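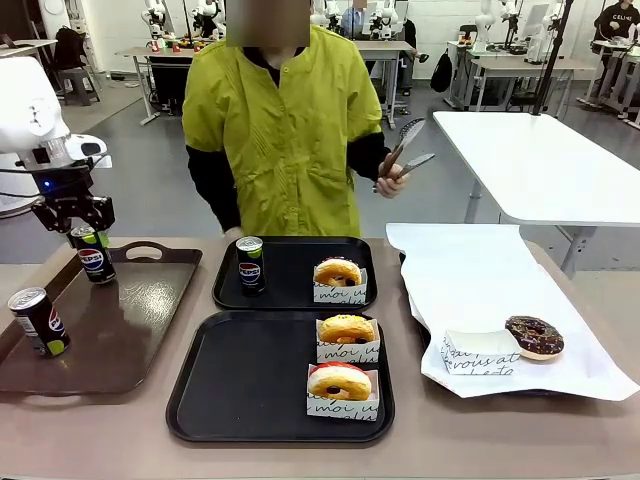 I went back to working the snack counter in November, after two years away from it. The job hasn't changed much. People want a doughnut and a cold drink and they want them on something they can carry with one hand.

We order from Favdale, a bakery 20 minutes up the road. The order is mostly glazed rings, plus sugared ones, filled ones, and a chocolate with sprinkles that I used to think was only for kids. Grown men ask for it. I have stopped guessing who wants what.

Each doughnut gets its own little white paper box with the script printing on it. I was against the boxes at first because they cost more than a napkin. But glaze sticks to a tray and sugar goes everywhere, and with the boxes I can wipe down between orders in a few seconds. A case of 400 lasts us longer than I expected.

Tongs matter more than you'd think. The ones I like have a slotted paddle on one side and a flat blade on the other. You slide the flat side under and bring the slotted side down lightly. Go in from the edge. If you squeeze a filled doughnut from the top, you will see the filling.

For drinks we carry the slim cans. They take up less of the tray than the regular ones, so a can and a boxed doughnut fit side by side. They also tip over more easily. I put the can down first, toward one end, and then the box.

I lay a sheet of white paper over a tray for the messier ones. It curls up at the edges no matter what I do. I tried taping the corners and spent more time peeling tape than I saved.

The smock is lime green and was not my choice. I wear a black long-sleeved shirt under it, since the counter is near the door at Hornis Hall and the draft comes straight in. Next month I'm supposed to get a second pair of tongs.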